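Home Posts Work stuff Garden About me

Work stuff > Robots at the bench

So the robot has been in our training lab since June, and people keep asking if I still have a job. I do! It's just a different job. I used to spend my day next to surgical trainees, fixing their grip and snipping bad knots. Now I prep tissue pads, set up the suture runs and watch two instruments do the sewing while I take notes. We got through 17 pads last week, and my wrists have never felt better. 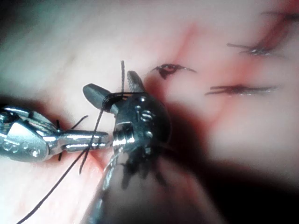
Fadime thinks I'm too cheerful about it. Her worry is that the new trainees will learn to watch and never get the hours in their hands, and that by the time anyone notices, the people who could teach them will have moved on to something else. I don't have a great answer. We did keep 20 minutes of hand tying at the start of every session (Ertuğrul fought for that), but it used to be the whole morning.

What I miss is the talking. You chat when you're sewing next to somebody - about the thread, your kids, lunch. With the robot running, everyone goes quiet and stares at the screen. On the other hand, Saadet had never been asked her opinion on a stitch before, and now she's grading them and arguing with the engineers about spacing. She's so good at it!

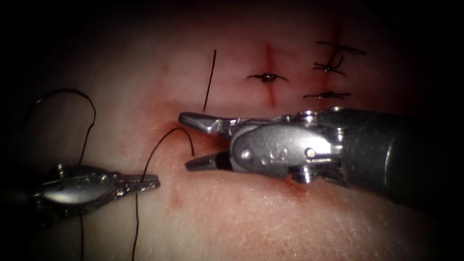 Three knots tied, thread in the left grasper.

Next month we go over the shift plan again, and I've asked for one bench to stay hand-only.

Get new posts by email. Enter your address to subscribe.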